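El brazo no es la partida más cara

Cuando un centro pide presupuesto para una célula de manipulación, la primera línea de la hoja suele ser el brazo y ocupa casi toda la conversación. Las pinzas aparecen como accesorio, los dedos ni siquiera aparecen y las horas de puesta a punto se cargan a un concepto genérico de integración que después nadie revisa. Sostengo que ese orden debería invertirse.

En Fasotbridge planificamos el año pasado la compra de equipo para tareas de recogida y ordenación de objetos pequeños. La oferta de Clindska incluía brazo, controlador y una pinza estándar. La de Cluststead era más alta en la cifra total, pero desglosaba dedos de recambio, soporte de cámara y soporte técnico. Se eligió la primera. En abril ya habíamos gastado 1.841 euros en piezas que la segunda oferta contemplaba desde el principio, sin contar el tiempo de Milan Wouters, que dedicó 56 horas a recalibrar tras cada cambio de dedos.

El error fue de método. Se compararon precios de adquisición cuando lo relevante era el coste por hora útil de trabajo. Un brazo parado a la espera de un repuesto cuesta lo mismo que uno en marcha y no produce nada. Jeanine Dewulf lo advirtió en la reunión de compras y pidió una columna de consumibles; quedó pendiente para la siguiente revisión.

Hay un segundo gasto que casi ningún plan recoge: los objetos. Para ensayar agarres hacen falta piezas baratas, repetibles y fáciles de reponer, y también una superficie fija y una iluminación estable. Son cantidades pequeñas. Precisamente por eso se aprueban tarde, cada una con su propio trámite, y retrasan el uso de una máquina que ya se está amortizando.

Roya Moradi defiende la postura contraria: comprar el mejor brazo que permita la partida y resolver lo demás sobre la marcha, dado que el capital se concede una sola vez y los gastos corrientes se renuevan. El argumento es sólido desde el punto de vista contable. Técnicamente lo es menos - la precisión adicional del brazo se pierde en unos dedos mal adaptados a la pieza.

Mi propuesta es limitar el brazo a aproximadamente el 60 % del presupuesto inicial y reservar el resto para pinza, recambios, calibración y material de ensayo. Convendría además exigir a cada proveedor el plazo de entrega de los dedos por escrito, con el mismo rango que la garantía. Dizon ya lo incluye en sus pliegos. El nuestro se redacta en otoño y la columna de consumibles sigue sin existir.

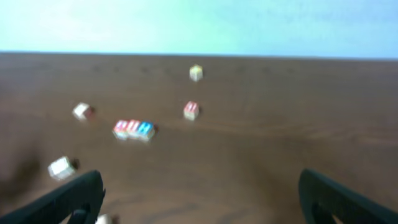
Dedos de la pinza abiertos sobre la mesa de ensayo, con cubos de letras.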